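Quiénes somos

Lindia es un estudio pequeño de videojuegos. Hacemos juegos de puzles, aventuras cortas y, desde hace un tiempo, experiencias de realidad virtual para gente que se marea en el autobús. Empezamos con un prototipo sobre un faro que se encendía cuando le daba la gana. Era un fallo del código. Lo dejamos, lo llamamos mecánica y tres revistas lo encontraron poético.

Cómo empezó esto

El primer local era la trastienda de una papelería, con una sola ventana que daba a otra ventana. Allí escribimos Larden, nuestro primer juego comercial: 13 niveles, un protagonista sin nombre y un menú de opciones que tardó más en hacerse que el propio juego. Vendió lo suficiente para pagar el alquiler y una cafetera, por este orden, aunque hubo debate.

Después llegó Emari, el de realidad virtual. El jugador ordena la biblioteca de un monasterio mientras los libros cambian de sitio. Lo probaron 233 personas antes de salir a la venta y nos mandaron una cantidad de comentarios que preferimos leer sentados. Gracias a ellas el salto del segundo claustro ya no produce náuseas – o produce las normales.

Qué hacemos ahora

Trabajamos en Sutanto, un juego de deducción para dos jugadores que se mienten por turnos. Lleva casi 100 finales escritos, varios de ellos contradictorios, y el guion ocupa ya más que las instrucciones de la lavadora. Saldrá en mayo. No decimos de qué año porque ya lo dijimos una vez y todavía nos lo recuerdan en el foro.

También hacemos encargos para museos y editoriales: minijuegos, visitas virtuales y alguna cosa rara que nadie más quiso presupuestar. Si el encargo incluye la palabra «gamificar», pedimos media hora para hablarlo.
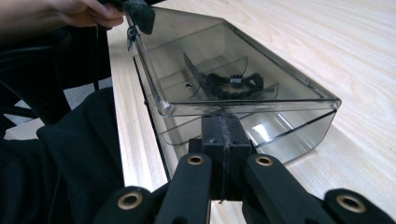
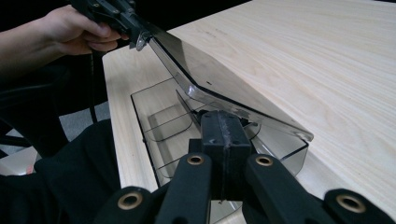
Cómo trabajamos

Por las mañanas se programa y por las tardes se discute. Los viernes no se publica ninguna actualización, norma que adoptamos un sábado. Cada proyecto pasa por una versión en papel, con fichas recortadas y reglas a bolígrafo, y si en papel aburre no pasa al ordenador. Así han caído unas cuantas ideas estupendas, entre ellas un simulador de notaría que alguno del equipo sigue defendiendo en las comidas.

No metemos cajas de recompensa, ni monedas que se compran con otras monedas, ni avisos a las tres de la mañana para que riegues un huerto digital. Nuestros juegos se pagan una vez, se terminan y se pueden dejar a medias sin que nadie te escriba.

La versión de escritorio de Larden tiene subtítulos ajustables, modo para daltónicos y mandos reasignables. Emari se puede jugar entero sin levantarse de la silla. En Sutanto estamos en ello, y va lento.

Trabajar con nosotros

Ahora mismo buscamos a una persona de sonido a media jornada. Pedimos un enlace a algo terminado, aunque dure 70 segundos. No hace falta carta de motivación; bastante motivación habrá que tener después.

Contacto

Para prensa, encargos y quejas sobre el faro hay un único formulario, en el menú de arriba. Contestamos a todo, normalmente en la misma semana. Las claves para prensa se piden también por ahí, indicando el medio y la plataforma.

Página actualizada el 5 dic 2020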